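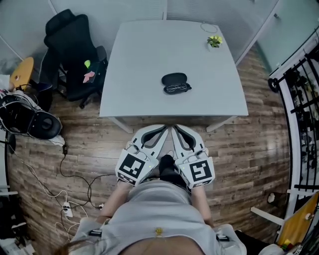 I finally sat down in June and wrote our rules for hand-held gripper work, and I had way more fun with it than anyone should have with a checklist! The Grekdale project had been running on habit and sticky notes, and habit is fine until two people have different habits.

The first draft ran to 127 lines. I cut it to 20, which hurt (I was very attached to a paragraph on label fonts), but a page you can read standing up gets read.

My favorite rule is still the first one: markers clean, flat and uncovered before you pick anything up. No sleeves over them, no tape creeping across a corner. I borrowed it from an old Jurareck handout and I love how much trouble it saves for five seconds of looking.

Second favorite: open and close both grippers fully, slowly, before the first take. You get a feel for the springs and you notice a sticky finger right away.
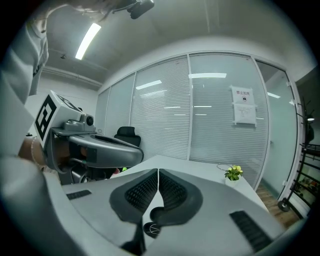
Filed under: Good Practice, Grippers

Pads get their own section, and I could talk about pads all day. Look at the inside faces, both sides, every 50 takes. Wipe them with a barely damp cloth, let them dry, and swap them as a pair even when only one looks worn. Mixed pads grip unevenly and you'll be chasing that for a whole afternoon.

Then there's the naming rule. Take numbers stop at 99 and then you start a new folder, no exceptions, even if you only have one more to go. I fought this one for weeks and now I'm its biggest fan.

Cables are where I'm still undecided. The Papadakis checklist wants every floor cable taped down, Dollonwood just wants them out of the walking path, and I've gone with the walking path for now. If you have a cable rule that people really follow, please send it over, I'd love to steal it for the next version.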